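Guest Room Textiles: Summer Changeover

2021-07-07

The summer changeover of the guest room has been completed. Readers who followed the entries posted in January will recall that the winter bedding was put in place later than planned, and that several items were returned to the closet without labels. The present entry records what was done this season and sets out the arrangement that will apply until the fall.

The room is on the upper floor of the house in Culldale. It is used by family for most of the summer and by my sister-in-law, Marisol Espinoza, for the whole of the first visit. Her comments last year concerned the weight of the bedding and the smell of the closet. Both have been addressed.

Bedding

The wool blankets have been withdrawn. They were aired on the line for two afternoons, brushed, folded in thirds and placed in cotton storage bags. Plastic bags are no longer used in this household. A blanket stored in plastic over the summer of the previous year came out with a stale odor that two washings did not remove, and it has been reassigned to the car.

The striped bedcover has been retained for a further season. It was considered for replacement in the spring, and a quilted cover from Canden was ordered on approval. The Canden cover was well made but proved too warm for the upper floor, and it was returned at a cost of $16 in postage. The striped cover washes at a low temperature, dries in a single afternoon and does not need to be ironed. A small repair to one seam was carried out by Consuelo Ospina, to whom I am grateful. Her stitching is neater than the original.

Sheets are now kept as complete sets, each folded inside one of its own pillowcases. This practice was recommended by Irén Medve in a comment on an earlier entry and has been adopted in full. It has ended the search for matching pieces that used to take place on the day a guest arrived.

Closet

The closet was emptied, wiped down with a mild vinegar solution and left open overnight. Cedar blocks were sanded lightly and put back. The upper shelf is reserved for winter items and the lower shelf for items in current use. Labels have been written on card and tied to the bags with string. Adhesive labels were tried first and fell off within the week.

The Parnix fabric shaver was used on the throws before they were put away. It performed adequately on the thicker ones and should not be used on anything with a fringe.

Folded pieces and throws

The red piece remains under review. It was bought as a remnant from Walter Huamán, who was clearing the stock of his upholstery workshop, and it has since served as a table cover, a chair protector and a layer at the foot of the bed. Folded over the blue-grey stripes of the bedcover, the red looks warmer than I had expected, and it sits well with the red armchair and the reddish curtain at the window. 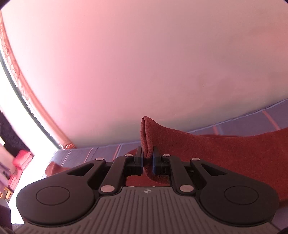 Color was the main reservation when the piece first came upstairs. The pale pink ceiling was inherited from the previous owners, and a strong red on the bed could easily have been too much beneath it. In the bright light from the window the two are acceptable together, and repainting has been postponed. The fabric has a surface like felt and picks up lint readily, so it will be brushed every week and kept out of the general wash.

Yeison Echeverri has asked whether the piece could be cut down and hemmed to match the width of the mattress. The request has been noted. No cutting will take place before the end of the visiting season, as a larger piece may be wanted for the downstairs bench.

Outstanding items

The curtain rings require attention, and two pillow protectors remain to be bought. A lighter throw from Taipe is on order and will be covered in a separate entry once it has been through the wash.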